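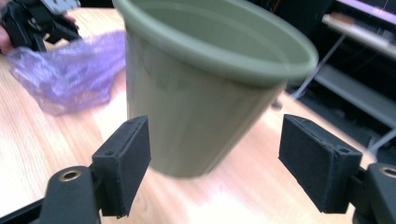
Why do so many households stop separating their food scraps after a few months? In our survey the most common reason was smell in warm weather, followed by running out of liner bags.

Food Scraps at Home: A Survey of Two Neighborhoods in Molcombe
Darcy Gagnon and Gilang Pattinasarany
29 June 2025
4 min read

Background

Molcombe started a curbside food scrap pickup three years ago. Every house got a small kitchen container and a larger one with a lid for outside. The pickup is free and the scraps go to a composting site near Fornuvberg. We both live on the route and had noticed that fewer of the outside containers were being put out each spring. Our project asked who still uses the pickup, who gave it up, and what made the difference.

We picked two neighborhoods. Morin is the older one, mostly single houses with yards. Follance is newer and has a lot of row houses and small apartment buildings, where people share a trash area. We wanted to see if the kind of housing mattered more than how people felt about composting.

Method

We delivered 180 paper forms in May, the same number to each neighborhood. The form had eight questions and fit on one side of a page. People could drop it in a box at the library or leave it in their mailbox for us to collect. We got 85 back. We didn't ask for names or addresses, only the neighborhood and the type of home.

After the forms were in, we talked to people who had checked the box saying they would be willing to answer more questions. These talks took place on front steps or at the library. We wrote notes by hand and typed them up the same day.
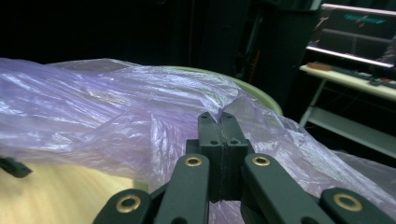 Gilang Pattinasarany wrote in the project log that the question about liner bags should have been split in two, one part about cost and one about whether the bags hold up when full. We agreed on this too late to change the form. As a result, our answers on bags are harder to read than the others. Someone who wrote "bags are a problem" might have meant the price, the leaks, or having to go to the store for them.

Results

Of the forms returned, 40 came from homes that still separate food scraps every week. The rest were split between people who do it now and then, people who quit, and a small group who never started. Most of the ones who quit said they did so in their first summer.

Morin had more weekly users than Follance. When we looked only at row houses in both neighborhoods the gap got smaller, so housing type seems to explain part of it. In apartment buildings the shared container was the main complaint. People said it was often full, or that somebody had put regular trash in it and the truck had skipped it.

Smell came up on forms from both places. The weekly users had mostly found a way around it. They emptied the kitchen container every evening, or kept meat and fish scraps in the freezer until pickup day. One household used newspaper in the bottom and no bag at all.

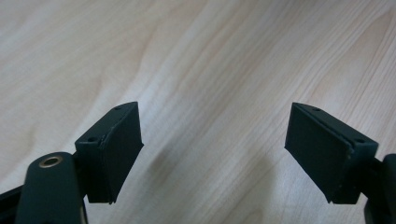

Photo credit: Darcy Gagnon

Bags divided people more than we expected. On 30 forms somebody had written a comment about them in the margin, even though there was no space for comments next to that question. Several people did not know which bags the composting site accepts. The town leaflet says certified compostable bags only, but it doesn't say where to buy them, and the Follance grocery store keeps them with the party supplies.

We asked people who had quit what would get them to start again. The answers we heard most were free bags, a second pickup in summer, and a container that is easier to wash. A few said nothing would. One woman in Morin told us she had her own compost pile and saw no reason to give her scraps to the town.

Lining the container turned out to be a bigger part of the routine than either of us had thought.

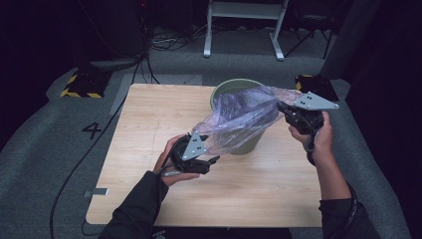 Some people did it right after emptying and some waited until they had scraps in their hand and no bag in place. The second group was more likely to say the whole thing was a nuisance. We can't tell from the survey which came first, the habit or the annoyance.

Limits

Fewer than half of the forms came back, and people who care about composting were probably more likely to fill one out. The real share of weekly users is likely lower than ours. We also ran the survey before the hot weather, so answers about smell were from memory.

What we suggest

The town could put a roll of bags on each outside container once a year, in late spring. It could add a list of stores to the leaflet. For the shared containers in Follance, a sign with drawings would help more than the current one, which is all text in small print. We sent a copy of this report to the town office and have not heard back yet.

Comments

rowhouse_tess: The shared container on our block is full two days after pickup every time. Glad someone wrote it down.

M. Aldous: Did you ask about renters and owners separately? I would guess that matters.

Darcy Gagnon: We didn't, only type of home. It would be a good question for next year's class.

pjk: The bags are next to the birthday candles, bottom shelf. Took me a month to find them.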